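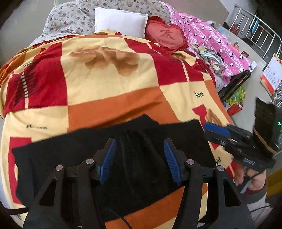 Stoteo patterned blanket, large — a review after one winter and a bit

Reviewed by Jeanine Declercq
Posted July 24, 2020

I wasn't in the market for a blanket. I'd gone into Brouwer for pillow protectors, which is the sort of errand I can normally manage in ten minutes, and the Stoteo was hanging over a rail beside the counter in all its cream and deep red and orange. I walked past it twice. Then I stood there with a corner of it in my hand until the young fellow at the till asked if I was all right. You can guess the rest! I came home with the blanket and had to go back for the pillow protectors.

It has been on our bed since April, and I've now had enough washes, enough cold nights and enough laundry days out of it to say something useful.

The look of it

I'll start with the pattern, as that's what sold me. It's done in big blocks of colour with printed details over the top, and the part I like best is a large light-brown shaded print with rounded lobes, a bit like petals, sitting on one of the cream blocks. My sister-in-law Godelieve says it's a flower and I say it's a cloud that wanted to be a flower. The red is a proper deep red and hasn't gone pinkish. The orange is a good strong orange, and I was a little nervous about it, our bedroom being on the plain side, but it has cheered the place up no end, especially on grey mornings when the light takes forever to get over the neighbour's roof.

If you like your bedroom calm and quiet, this won't be your blanket. Gerrit, my husband, called it "a lot" on the first night and asked where the old one had gone. By the second week he was pulling it over to his side, so I've stopped asking for his opinion.

One small grumble on the print. Because the blocks are so bold, you notice straight away when the blanket is on crooked. With our old one I could fling it over and walk off. Now I find myself going around the bed tugging at corners until the edge of the red lines up with the edge of the mattress, and I was never that person before.

Size and weight

I bought the large and it's a true large. It covers our queen bed with a decent drop at both sides, and there's enough at the foot to tuck under if you're a tucker (I am, Gerrit isn't, we've been married long enough to work around it). It's heavier than I thought it would be from seeing it on the rail. On a cold night that's lovely. In the first warm spell it was too much and went down to the end of the bed, folded in three, and it stayed there looking handsome.

Folding it up for the cupboard is a two-person job, or a one-person job with some language. My arms aren't long enough to bring the corners together, so I lay it on the floor and do it in halves.

Folding the washing on it

I hadn't thought about this at all when I bought it, but our bed is where the clean clothes get sorted, and a blanket that's going to live on our bed has to put up with that. It's turned out to be very good at it. Black things show up beautifully on the orange and the cream. That sounds like nothing, but half of what we own is black, and on our old navy cover I used to lose socks and singlets in plain sight. These days I lay a black top out flat, smooth the creases from the middle outward, fold the sides in and then bring the bottom up, and I can see every edge while I'm doing it.

The surface has a bit of grip to it as well. Slippery tops stay where you put them, where they used to slide about on the old cover the minute you leaned on the mattress. You do have to flatten the blanket first. It tends to gather into soft folds wherever someone's been sitting, and if you fold a shirt on top of a ridge you end up with a crooked shirt.

The drawback is lint. Black clothes show every speck, and for the first few weeks the Stoteo gave off a fine pale fluff that ended up on everything dark. I'd have been cross if it had carried on. After the third wash it had mostly settled, and now I only need the lint roller on Gerrit's good trousers. My advice would be to wash it a couple of times before you put anything black near it.

Washing and drying

The label says cool and gentle, and that's what it's had. It fits in our machine with nothing else in there, and I wouldn't try to squeeze in so much as a pillowcase. The first wash I did with one of those colour-catching sheets, on the advice of my friend Saoirse Ó Flaithearta, who once turned a whole load of school shirts the colour of salmon. The sheet came out with a faint blush on it. The cream blocks were fine, and they've stayed cream.

Drying is slow. Over two lines in full sun with a breeze, it's done by mid-afternoon. Indoors on the airer it takes the better part of two days, and you'll be turning it the whole time. I haven't dared put it in the dryer.

There has been one mishap, a splash of tea with milk on a cream corner. I dabbed it with cold water and dish soap, left it an hour, then washed as usual, and I'd have trouble finding the spot now.

How it compares

Before this we had a Skodau throw, plain navy, very soft, and it lasted us six years before the binding gave up. The Skodau was softer against the skin, I'll say that for it, and it dried in half the time. It was also smaller, and on a queen bed with two people in it somebody always had a cold hip. I wouldn't swap back, though I did keep it for the couch.

What I'd like changed

A bit more give in the edge stitching, for one. It's neat, but at one corner the thread was pulled tight enough to make a little pucker, and I've had to coax it flat with a warm iron and a tea towel. I'd also love a medium. Saoirse has a double bed and a small room, and the large would be on the floor on both sides. And a swing tag that comes off without scissors, please.

Would I buy it again? Yes, and I nearly have. There was a second one left at Brouwer last time I was in, and our daughter's moving out in the spring. I've told her she's getting a plain one. She's been eyeing ours.

Four stars out of five from me, the missing one being for all that fluff.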